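Home | Table Games | Felt & Mats | Sorting Box | FAQ | Contact

Uklow Table Sorting: Your Questions, Answered

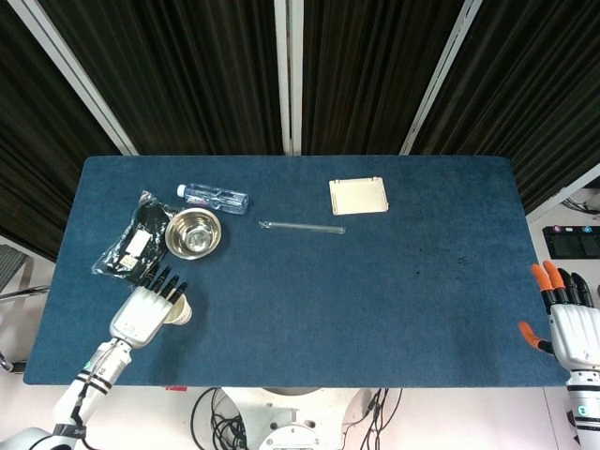 4 min read

Hello and welcome! Uklow is a tabletop sorting game you play with stuff you already own, and we get lots of questions about it, so we've put the most common ones on one page. If you've just unrolled your first mat, start at the top. If you've been playing for ages and only want to settle an argument, skip to the house rules near the end.

What do I need to play?

A table, a soft mat and a handful of household things. A steel bowl, a paper cup, a water bottle, a plastic bag and a shallow square tray make a great first set, and you can lay them out on dark blue felt and be playing before the kettle boils. Most people start with five or six objects and work up to 12. Past that it gets crowded, and you spend more time shuffling things along than sorting them.

How does a round go?

Scatter your objects on the mat. One player picks a secret rule - "things that hold water," "things you can see through," "things that would roll" - and starts moving objects into two groups without saying a word. Everyone else tries to guess the rule before the last object moves. A correct guess is worth 8 points, and a wrong one means you sit out until the next object goes down. First to 30 wins.

Does the mat have to be felt?

No, but oh, it makes such a difference! A steel bowl set down on a bare tabletop clangs, and a bottle on its side goes wandering off toward the edge. Felt quiets everything and gives round things a bit of grip. A folded blanket or a thick towel will get you through an evening just fine.

Why a dark color?

Pale things like paper cups and cream trays stand out beautifully against dark blue. Clear things are harder, and we love that. A thin glass rod on dark felt is only a few little highlights, and people will look right past it while they hunt for the rule. If you're playing with someone whose eyesight isn't great, swap the clear pieces for solid ones or try a lighter mat.

Is glass okay?

With grown-ups, yes, as long as it's sturdy and has no chips. With children, leave it in the cupboard and use a clear plastic straw or a clear ruler. You keep the see-through puzzle and you can relax.

What about plastic bags?

A crumpled black bag is one of our favorite pieces because it has no shape of its own. Is it a container? Is it flat? Does it belong with the bottle because they're both plastic, or with the cup because they both hold things? We once spent most of an evening on a single bag. Please keep bags away from babies and small children, though, and put them away as soon as you're done.

Do things have to stand upright?

They can go any way you like. A cup on its side is a different piece from a cup standing up, and "open end facing right" is a perfectly good rule (sneaky, but good). Bottles are best lying down with the cap screwed on tight. We play with ours empty after the Great Dalholm Puddle, which took two towels and a hair dryer.

Can I change my rule halfway through?

No! Write it on a slip of paper and tuck it under the mat before you touch anything.

What is the Bimdale variation?

It's the cooperative version. Two players share one secret rule and take turns moving objects, and neither may touch a piece the other has already placed. It's wonderful with kids from 8 up, and it makes a nice change if your group has gotten too competitive.

And the Říha rule?

Under Říha, one object on the mat fits neither group and must be left where it is. Guessers have to name that object as well as the rule. Try it once everybody is comfortable with the basic game, because it can turn a five-minute round into a very long one.

How do I clean the mat?

Shake it outside, then go over it with a lint roller. For smudges, dab with a damp cloth and a drop of dish soap, and let it dry flat. Please don't rub, and please don't put it in the dryer. Faint marks are part of owning felt, and they don't bother the game at all.

Is there a list of rules I can borrow?

Yes, we have 200 of them, sorted from easy to fiendish, on the Sorting Box page. We add new ones every June, so send us yours through the Contact page and tell us which objects you tried it with.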